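Laundry Room Tips: Sorting, Washing, Drying and Putting Away

These notes cover an ordinary household wash from the hamper to the drawer. Most of them cost nothing. Skip to the section you need.

Before You Start

Check every pocket. Tissues are the usual trouble, followed by pens and lip balm. A small dish on the shelf over the washer gives you a place to put coins and hair ties.

Close zippers and hook any hooks, but leave shirt buttons open. Buttoned shirts twist in the drum and the strain goes to the buttonholes. Turn jeans, dark T-shirts and anything with a print inside out.

Unroll socks. A balled sock comes out gray in the middle and takes twice as long to dry.

Sort on a Flat Surface

Sorting on the floor is hard on the back and picks up pet hair. Use a table, a counter or the top of a chest freezer. Keep whites, darks and colors apart, and keep towels out of all three if you can spare them a load of their own. Towels shed lint and black cotton collects it.

Reds, pinks and oranges can go together once they've been washed a few times. For the first two washes do them alone in cold water. To test a new garment, wet an inside seam, press a white paper towel on it and look for color.

If you only have one dark item, save it for the next load. 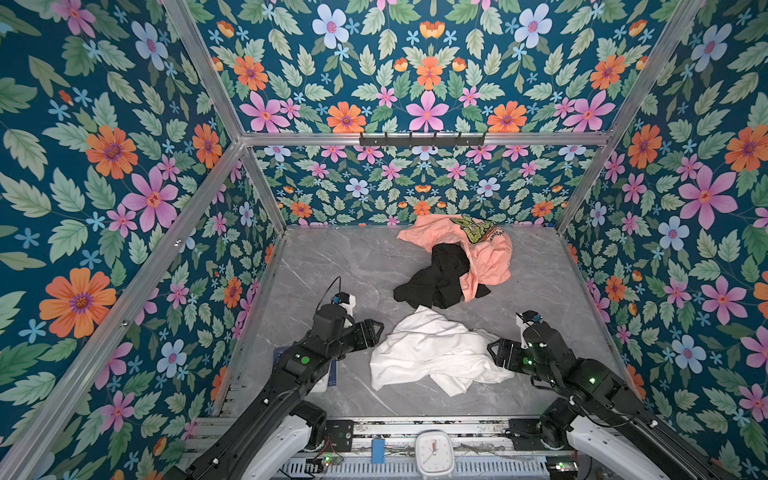 Treating Stains

Treat a stain as soon as you find it and before it goes anywhere near the dryer. Heat sets most stains for good.

Grease: Work in a drop of plain dish soap with your finger and leave it for 15 minutes. Wash in the warmest water the label allows.

Blood: Cold water only. Soak, rub the fabric against itself, change the water and repeat. An enzyme detergent takes care of what's left.

Coffee and tea: Rinse from the back of the fabric so the stain is pushed out the way it came in. White vinegar mixed half and half with water helps on cotton.

Grass: Enzyme detergent rubbed in with an old toothbrush. Leave it half an hour.

Candle wax: Let it harden, scrape off what you can with a dull knife, then lay paper towels over and under the spot and press with a warm iron. Move to clean paper as the wax soaks in.

Collar grime: A little shampoo works well. It is made to cut body oil.

Never mix bleach with vinegar or ammonia. Rinse the garment completely between products if the first one didn't do the job.

Detergent

Most people use too much. Extra detergent doesn't rinse out, and the residue makes towels stiff and dark clothes look dusty. The lines inside the cap are hard to see, so mark yours with a permanent marker at the level you want.

If you suspect buildup, run a load of clean towels with no detergent and look through the door halfway through. Suds mean you've been overdoing it.

A 128 ounce jug is heavy to lift over a front loader. Pour some into a smaller bottle with a good lid, label it, and keep the jug on the floor of the closet where small children can't get at it. Powder keeps better than liquid if you do laundry only now and then, but it clumps in a damp basement. Store it in a jar with a tight lid.

Fabric softener is not needed on towels. It coats the loops and they stop absorbing. It should also be kept off athletic wear and microfiber cloths.

Loading the Machine

Fill the drum loosely. You should be able to get your hand in on top of the dry clothes. A packed drum doesn't rinse well, and one bath mat by itself will throw the machine off balance. Add a couple of towels to even out the weight.

Sheets wrap around everything else and trap it. Wash them by themselves or with pillowcases only.

Drying

Take each piece out of the washer and give it one hard shake before it goes in the dryer or on the line. This removes a good share of the wrinkles and keeps sleeves from drying in a knot.

Clean the lint screen after every load. If you use dryer sheets, scrub the screen with soapy water every month or so. Hold it under the tap first, and if water pools on the mesh it needs washing.

Knits shrink less if you take them out slightly damp and dry them flat on a towel. Pull the side seams straight while you're at it.

For an indoor line, leave a hand's width between garments and run a fan on low. Hang shirts by the hem and pants by the waistband. Black clothes should dry out of direct sun.

Don't Leave the Pile

Clean clothes left in a heap take on creases that have to be ironed out. Fold as the dryer stops, or at least lay the big pieces flat on top of one another until you get to them.

If a pile has already gone creased, put it back in the dryer with a damp washcloth and run it for ten minutes. Take the clothes out right away. Cotton shirts that are still rumpled after that need the iron.

Fold the largest items first. The pile shrinks fast and you free up room to work. 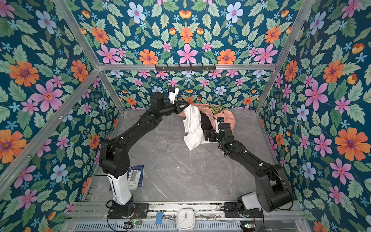
Small piles get folded sooner than big ones.

A Quick Way to Fold a T-Shirt

1. Lay the shirt face down and smooth it from the middle outward.
2. Fold one side in to the center of the back and turn the sleeve down.
3. Do the same on the other side.
4. Bring the hem up to just under the collar.
5. Fold once more and turn it over.

For drawers, fold one more time and stand the shirts on edge in a row. You can see all of them, and taking one out doesn't disturb the rest. Leave the drawer a little loose so the fabric isn't crushed.

Brightening Up the Laundry Area

Laundry corners are often the dullest spot in the house, and a small one doesn't take much paper. Peel-and-stick wallpaper goes up in an afternoon. A bold pattern is easier to live with in a closet or alcove than in a living room, and a busy floral hides splashes and scuffs better than a plain color does.

Wash the wall with a little dish soap and water, rinse, and let it dry overnight. Fresh paint should cure for several weeks before you cover it. Glossy paint can be papered as it is, but rough texture needs sanding or the paper will lift at the corners.

Start from a plumb line, not from the corner, as few corners are straight. Peel back a few inches at the top, stick that much down, then work toward the floor with a plastic smoother. Prick any bubble with a pin and press it flat.

Match the pattern at eye level first. If it is slightly off by the time you reach the baseboard, it won't be noticed there. Buy one extra roll, and check that all of the rolls carry the same batch number.
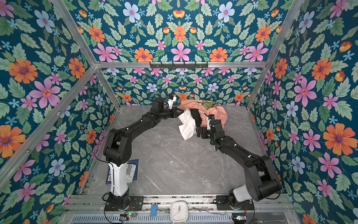
Keep paper at least a few inches from the dryer vent connection, where the wall gets warm. Behind a utility sink, a strip of clear acrylic protects it from splashing. Wipe the rest with a damp sponge when it needs it and stay away from scouring powder.

Ironing

Iron from the coolest fabric to the hottest, so you aren't waiting for the iron to cool down: synthetics, then wool, then cotton and linen. Cotton irons best slightly damp. A spray bottle does the job if the steam on your iron is weak.

On a shirt, do the collar first, then the cuffs, sleeves, front and back. Iron dark fabrics on the wrong side or through a thin cloth to keep them from turning shiny.

Empty the water tank before you put the iron away. For a sticky soleplate, let it cool, then rub with a paste of baking soda and water and wipe clean. Clear the steam holes with a cotton swab.

Looking After the Washer

Leave the door of a front loader open between loads. Wipe the rubber seal with a dry cloth, including the fold at the bottom where hair and grit collect.

Once a month run the hottest cycle empty with washer cleaner or a cup of washing soda. Pull out the detergent drawer and scrub it in the sink.

Look at the supply hoses twice a year. Replace any rubber hose that shows a bulge or a crack, and turn off the water at the valves before you go away on vacation.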